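Blog > Workshop > Simulated cell

Posts Projects About Contact

3 min read

The arm in our simulated cell had been missing its grasps since December. It never missed by much, just enough that one finger would touch early and push the part over. I finally set aside an evening to fix the setup, and these are my notes.

The cell is called Praden, after the folder it started in. It has one table, one cabinet and a two-finger gripper, with the view set close to the fingers. I use a mousetrap as the test part. It is flat and has a clear long axis, so a bad angle shows up right away.

First I checked the tool offset. The fingers had been swapped for a longer pair and the offset was still the old one, short by 6 mm. I corrected that and ran 100 grasps from random starts. The results were better – but the left finger still came in low on the near end of the base.

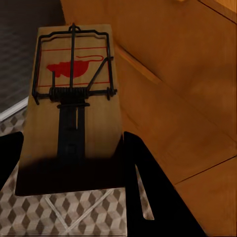
The second problem was the table height. Someone had scaled the table model and left the collision shape alone, so the part was settling 2 mm lower than the planner expected. I rebuilt the collision shape from the visible mesh and saved it under a new name. Don't overwrite the old one if other jobs load it. Mine did, and the Rarville job stopped opening until I put the file back.

After that I went through the contact settings. Friction on the finger pads was fine. The closing force was set too high for a part this thin, so I brought it down in small steps.

The last run was 156 grasps, and nearly all of them closed square. I still want to look at the shadows, which are very dark on the near side of the part and may be bothering the pose estimate. The settings file is in the Preltberg folder with the date in the name.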